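Talk for the Thursday evening group: eating corn when the season is short
Speaker: Rajitha Ranasinghe

Slide 1. Say good evening, thank Rosimeire Conceição for the hall. Speak slowly.

My subject is sweetcorn and the sugar in it. After picking, the sugar begins to turn into starch, so the day of picking matters more than the name of the variety. Last year I grew 16 plants, all in one block and not in a line. The wind must carry the pollen. 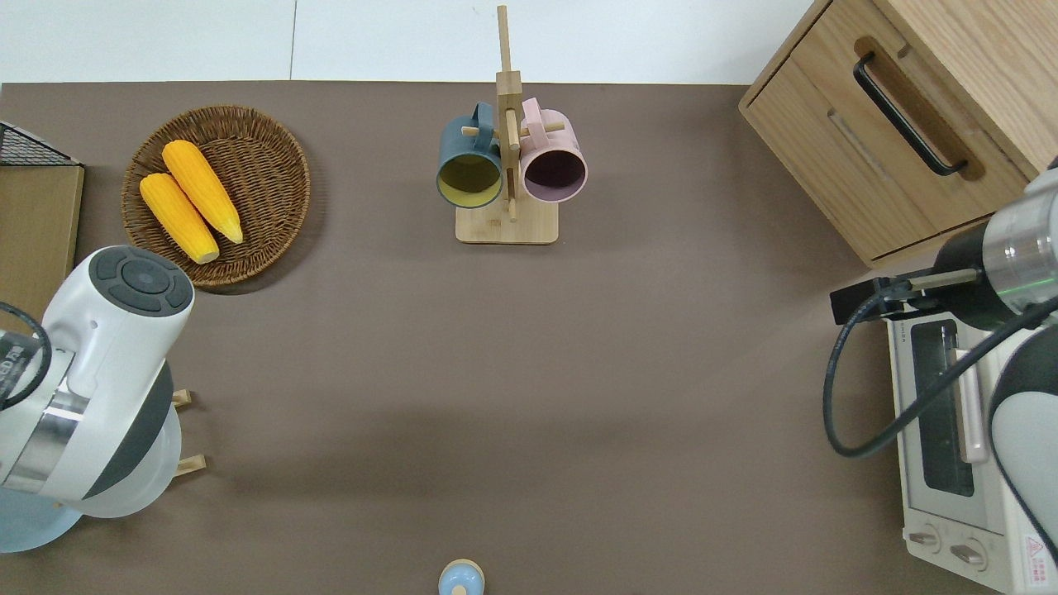
Two cobs in the basket, with short husk tips.

Slide 2. How to choose at the market. Feel the cob through the husk, do not pull it open. The silk should be brown at the end and a little sticky. Hamidreza Ranjbar sells at Gollgate and he told me he loses almost 5 cobs in every box to people who open them and walk away. (Pause here, they may laugh.) 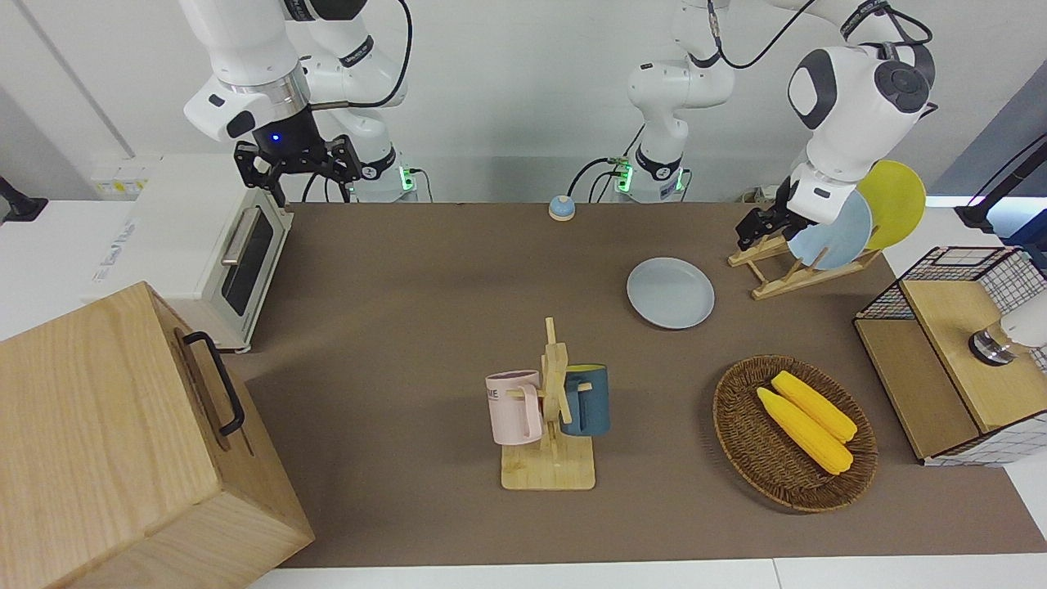

Slide 3. Reheating. Cooked corn becomes hard in the microwave, I do not recommend it. I prefer dry heat with a spoon of water and a cover. A small toaster oven like the white one on the slide is enough for two people, and it does not warm the whole kitchen in summer. Butter after, salt last.

Slide 4. Saving seed. Leave the best cobs on the plant until the husk is like paper. My first try gave 311 good seeds from one cob, and Khải Dương got 376 from his.
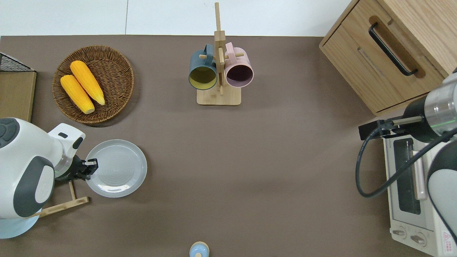
Dry them inside the house, with air on all sides, and write the month on the envelope. Sow again after the frost, never in March. Questions now. If somebody asks about popcorn, it is a different type, see Sang Đào at the tea break.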